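**Furniture firm says its sofa is also a laundry table. We'll wait.**

Vasten wants you to fold your clothes on the couch. The furniture maker began pushing its Nimri modular sofa in August as a seat that "earns its keep on wash day," and the sales pages lean hard on that. The seat is said to be firm enough and deep enough to fold a shirt flat without walking to the bedroom.

The claim rests on a home survey of 3,202 households, paid for by Vasten and carried out by Wevora, a small research outfit that also writes the company's product copy. According to the summary, most people who fold laundry outside the bedroom do it on a sofa. That may well be so. The summary doesn't say whether they like it, or how long the clean pile sits there before anyone touches it. A request for the full results got a reply with the same summary attached.

Then there is the price. The Nimri starts at $2,000, and Vasten wants another $200 for what it calls the Lasik finish, a tighter weave on the seat that supposedly keeps cloth from dragging. Any bed does the job for nothing. So does a kitchen table, once it has been wiped down.

Rima Twal, who ran a laundry counter for years and now teaches a folding class, was not won over. "A soft seat gives when you press on it, so your crease wanders," she said. "Cotton you can get away with. A slippery sports shirt, you're going to be doing it twice." She also pointed out that a couch is low, and that bending over it for a whole basket is hard on the back. Vasten's answer to the height problem is to sit on the floor.

The company says 2 more colors are coming and that a firmer seat is being looked at. It gave no date for either. It did not say how the firmness of the current seat was measured, or whether anyone outside the company had checked.

Red sportswear on a gray sofa seat:

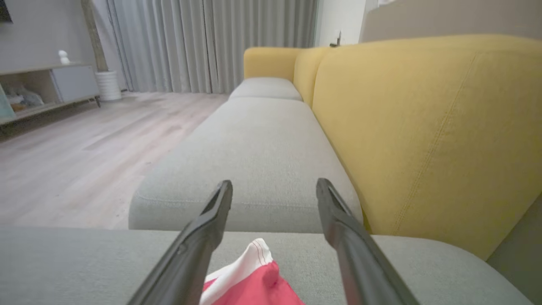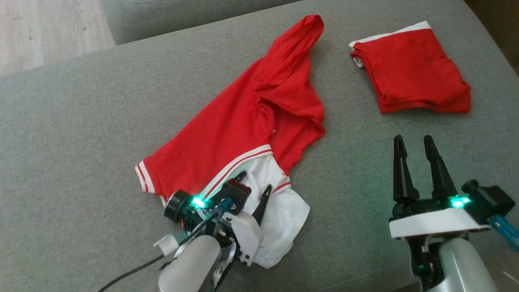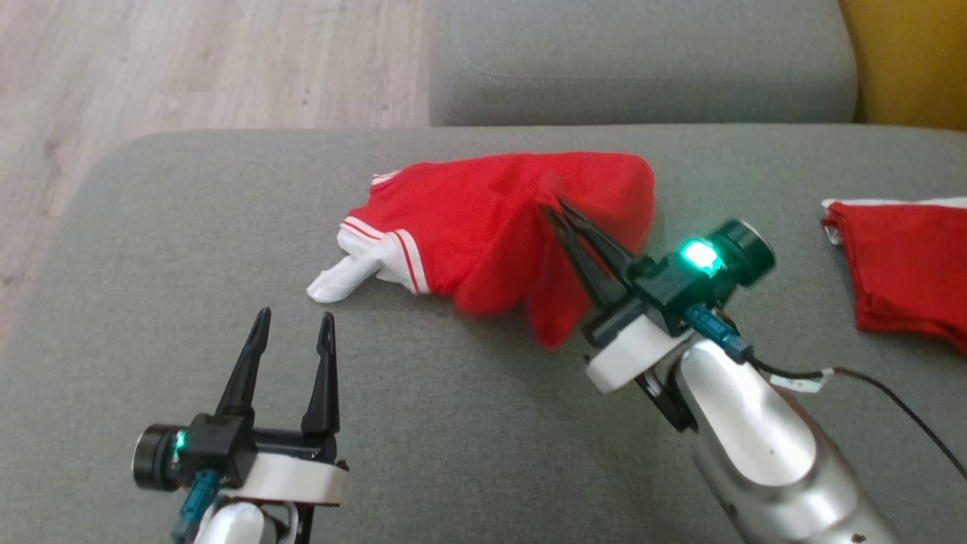 **Is a sofa a good place to fold laundry?**

It will do for a few shirts if the seat is wide and fairly firm. For a full load, a table or counter at waist height gives straighter folds and is easier on your back, and you won't have to move the stacks when somebody wants to sit down.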